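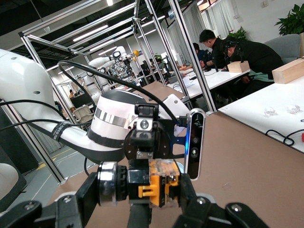 Une école a besoin d'argent pour fonctionner, comme une famille ou un magasin. Il faut payer le chauffage, les cahiers, les livres, les ballons, le papier de la photocopieuse. On sépare ces achats en deux groupes. Les fournitures s'usent vite et se rachètent chaque année : crayons, colle, feuilles. L'équipement coûte plus cher et doit durer : tables, ordinateurs. Les deux groupes ne sont pas payés de la même façon, et c'est pour cela qu'une école fait un budget.

## Qui paie ?

En France, pour une école publique, cela dépend de l'âge des élèves.

- L'école maternelle et l'école élémentaire : la commune, donc la mairie.
- Le collège : le département.
- Le lycée : la région.

Les professeurs, eux, sont payés par l'État. L'argent de la mairie, du département, de la région et de l'État vient en grande partie des impôts.

## Un budget, c'est quoi ?

C'est un tableau qui prévoit l'argent pour une année. D'un côté on écrit les recettes (l'argent qui arrive), de l'autre les dépenses (l'argent qui part).

Prenons l'école élémentaire de Flismont. Elle a 168 élèves, et la mairie donne 40 euros par élève pour les fournitures. On multiplie : 168 × 40 = 6 720 euros. Cette somme doit suffire jusqu'à l'été.

Darlene Perron, la directrice, demande à chaque enseignant sa liste. Younes El Ouafi, qui a les CM2, voudrait des dictionnaires neufs. Une autre classe a surtout besoin de peinture. Quand le total dépasse la somme prévue, il faut choisir : acheter moins, acheter moins cher ou attendre l'année suivante.

## Et pour les gros achats ?

La directrice écrit à la mairie. Elle explique ce qu'elle demande et joint un devis. Un devis est un papier où le vendeur indique son prix avant la vente. Le conseil municipal vote le budget de la commune - parfois la demande est acceptée, parfois elle est repoussée d'un an.

## La coopérative scolaire

Beaucoup d'écoles ont aussi une coopérative. C'est une petite caisse à part. Les familles peuvent y donner de l'argent, mais ce n'est jamais obligatoire. La vente de gâteaux et la fête de l'école la remplissent aussi. Elle sert aux sorties, aux jeux de cour ou aux projets de la classe. À Flismont, chaque classe reçoit 100 euros de la coopérative à la rentrée.

## Les mots à retenir

**Recette** : argent qui arrive.

**Dépense** : argent qui part.

**Devis** : prix écrit avant l'achat.

**Impôt** : argent versé par les habitants et les entreprises pour payer les services de tous.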